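Zorcombe open kitchen days: progress report for October

Thank you again for standing behind this part of the program, and for being so patient while we settled on a format! The open kitchen at Zorcombe has now welcomed 671 visitors, a good many of them families who came over from the Prernel side of town and stayed far longer than they had planned. Demonstrations run mid-morning and again at 2 p.m., with hand-held grippers, at a real counter, on the sort of tidying everyone knows from home. 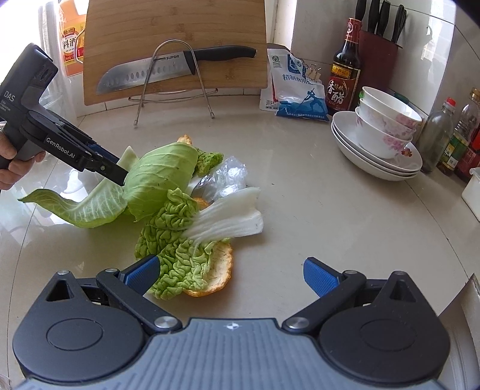 Cabbage leaves and orange peel on the counter, with two grippers at work.

Scraps have been a lovely subject for us, and visitors lean in and ask very good questions (leaves bend, peel slides, plastic bags do whatever they like). We handed out 70 feedback cards and are still reading through them.

On spending, $757 of the visitor budget went to printing and refreshments. We would like to hold the rest for the Selvanayagam hall session, where the tables are larger and the Flellex team has offered to help us set up.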